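Claltatura: stuck after the Wamden bridge, is my save broken?

Posted in Games Help > Role-Playing > Claltatura

mossybackpack

Hi everybody, I hope this is the right section. I've been playing Claltatura on and off since October (mostly on weeknights after the kids are down, so please forgive me if this is something obvious) and I think I may have wrecked my save file.

I'm on the quest where you carry the lantern across the Wamden bridge and hand it to the ferryman on the other side. The first time I got there I didn't have the lantern because I'd stashed it in the chest at the inn, so I went all the way back for it. Now when I cross the bridge the ferryman just isn't there. His boat is there, his little dog is there, but no ferryman. The journal still says "Bring light to the far bank." I've slept at the inn, I've waited until night, I've quit and reloaded, and I even crossed without the lantern again in case that woke him up. Nothing.

I'm at 67 percent on this file and I would really hate to start over. I played the first game twice and never ran into anything like this, and I do love this one, even with the slower start that everyone complains about. Is there a way to get him back? I'm on the PC version with all the updates, no mods except the one that makes the text bigger.

Thank you so much in advance!

plumtree_ridge

Oh, I feel for you, I went through the very same thing and I was just sick about it for a whole evening. The good news is your save is almost certainly fine!

What happens is that the ferryman has two sets of lines, one for when you show up with the lantern and one for when you don't. If you talk to him without it and then leave the area by the road (fast travel doesn't seem to do it, at least it never did for me), the game moves him to the Masri side of the river, where he's supposed to wait for you. Only the map marker doesn't move with him, so you end up standing on the far bank looking at that poor dog.

So, go back to Wamden and take the lower road, the one past the mill with the broken wheel. Keep the lantern in your hand, lit, and not in your bag. Follow the river until you reach the dock at Masri. He should be sitting behind the stacked barrels, and he's easy to miss because he's facing the water. Talk to him, pick the first reply, and then let the whole conversation play out. I skipped through it once and had to do the entire walk again. After that the journal will change to "Cross with the ferryman" and you can use the bridge like normal.

If he isn't at the barrels, sleep until 5 in the morning at the Masri hut and check once more. It took me two nights, and I've seen somebody else say it took them roughly 19 minutes of just standing there, but I think they may have had a slow machine.

And please make a separate save before you try any of it. I keep three going at all times now and rotate them, which my husband thinks is silly, but he also lost his whole first playthrough to the well bug, so there you go.

I'm so glad to hear from another person who likes the slow start, by the way. All that wandering around in the fog before you meet anyone is my favorite part of the game, and I was a little sad when they said the next one would open with a battle. We'll see, I suppose. I'll still buy it.

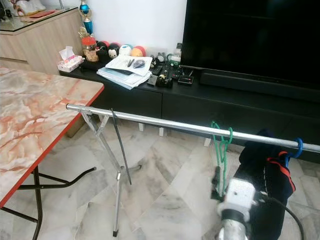 The folding table, with a metal bar and stand next to it.

dorkfish_2

just start over, its not that long

cellar_spider

Plumtree's way worked for me too, on the older version. One thing to add: if you bought the edition Cellex put out with the extra chapter, the barrels at the dock have been moved over by the net shed, so look there first. Everything else is the same.

Also check that your bigger text mod is up to date. An old one I had was hiding the third line of replies in some conversations, and I walked away from a couple of people thinking they had nothing else to say. I doubt it's what's causing your missing ferryman, but it could trip you up when you do find him, and it's a quick thing to turn off for one conversation.

mossybackpack

He was by the net shed! I didn't even know I had the extra chapter version. Lantern lit, first reply, let him talk, and the journal changed right away. Thank you both so much, I'm off to cross the river before bed.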